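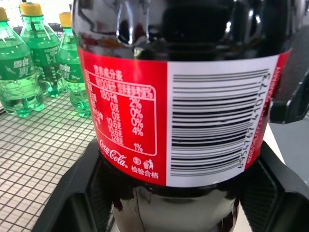
Wrist camera view during a bottle grasp, with the barcode panel facing the camera.

Grasp checks from the wrist camera alone: first results

The handling group at Fillescombe has finished the first round of tests on Mudadska, a method that decides from wrist camera images whether a gripper is holding the right item, and whether it is holding it well enough to move. The work was led by Rokeya Cassim, with Selvaraj Gamage responsible for the image models.

Most of our earlier picking work used a fixed overhead camera. That view is good for finding an item on a shelf and poor for checking it once the fingers have closed, as the arm tends to block the line of sight. The wrist camera has the opposite problem. A large bottle takes up most of the image, and the neighbouring stock shows only at the margins, as with the green Sprite bottles on the wire grid behind the cola.

Mudadska treats the close view as a reading task. The label is first flattened using an estimate of the bottle's curve. Print and barcode are then read separately, and the two results are compared with the item that was requested. Bars may lie at any angle to the image – they run horizontally in the view above – so the reader searches for direction before it tries to decode. Print that bends away round the side of the bottle is given a low weight and is never used by itself to accept a grasp.

The second part concerns the hold. The angle of the label and the position of both finger edges are compared over a short run of images taken before the lift. If the label turns relative to the fingers by more than a set limit, the arm stops and the grasp is repeated.

The models were trained on 2826 grasps and tested on a further 1000, all with drinks bottles. In the test set, 23 grasps were accepted with the wrong item in hand. Thịnh Vũ has gone through these one by one. All but 2 involved bottles held with the barcode facing away from the camera, where the decision rested on print and colour. The remaining 2 were caused by glare across the bars.

The next round will add a small wrist rotation when no barcode is found. Ewan Mackay is measuring how much time this costs per pick. The test images will be available on the group's shared drive in July, and requests for access should go to Delali Eshun.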